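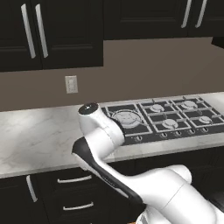

The simulated kitchen used in the Purngate study, with the arm close to the cooktop.

Call for Participants: Learning Kitchen Tasks in Simulation

Print this page | E-mail this page

The Robot Learning Group at the Nirov Institute invites adults to take part in a paid study on how people teach household tasks to a robot arm. The study, known as Purngate, is carried out entirely in a computer-rendered kitchen. Participants do not need experience with robots, programming, or video games.

Background

Robot arms can be trained by recording people as they steer the arm through a task and then fitting a control program to the recordings. The approach works well when the kitchen used for testing is the same as the kitchen used for recording. It works less well when the viewpoint changes, even by a small amount. In an earlier round of this research, the group trained a control program called Plirnidum on 1,000 recorded runs. When the viewpoint was moved, its success rate on a simple reaching task fell by 19 percentage points.

The group now wishes to learn whether the way people give their demonstrations has an effect on this loss. Some participants will work from one fixed view throughout. Others will be given a different view at the start of each run. Assignment is by chance, and participants may not choose their group.
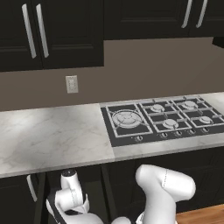 Reading time: 3 minutes

What participants will do

Each participant attends two sessions at the Sjöberg Building. A session lasts 48 minutes and includes a short break. Participants sit at a desk with a screen and guide the simulated arm with a hand controller. Tasks take place at a marble counter with a gas cooktop and include moving the arm to a marked point, following a path along the counter edge, and bringing the arm to rest without touching the cooktop. A member of staff will explain the controls and remain nearby.

The second session ends with a short questionnaire on effort and comfort. Participants will also be asked to watch several runs produced by the trained program and to say which ones they would have carried out differently. These comments are part of the research data and will be compared with the recorded runs.

Who may apply

Applicants must be at least 18 years of age, able to read English, and able to use a hand controller with one or both hands. Glasses and contact lenses are acceptable. People who took part in the earlier round are not eligible for this one. Applicants who often feel unwell when looking at moving images on a screen are asked to mention this when they write.

Data and consent

The study records the motion of the controller, the motion of the simulated arm, and the answers to the questionnaire. No video or sound recording is made of participants. Records are stored under a code number, and the list linking names to codes is destroyed when payment has been completed. Participants may stop at any time — during a session or between sessions — and will be paid for each session they have started.

Scheduling and payment

Sessions are held on weekday afternoons and on Saturday mornings through the end of December. Payment is made by gift card or bank transfer after each session. Parking is free of charge, and the study room can be reached without stairs.

How to apply

Please write to Annelore Hamann, Study Coordinator, Robot Learning Group, Nirov Institute, and put "Purngate participant" in the subject line. Include your name, a daytime telephone number, and the times at which you are usually available. Applicants will receive the full information sheet and the consent form before a first session is arranged. Questions about the research method may be sent to the same address.

Print this page | E-mail this page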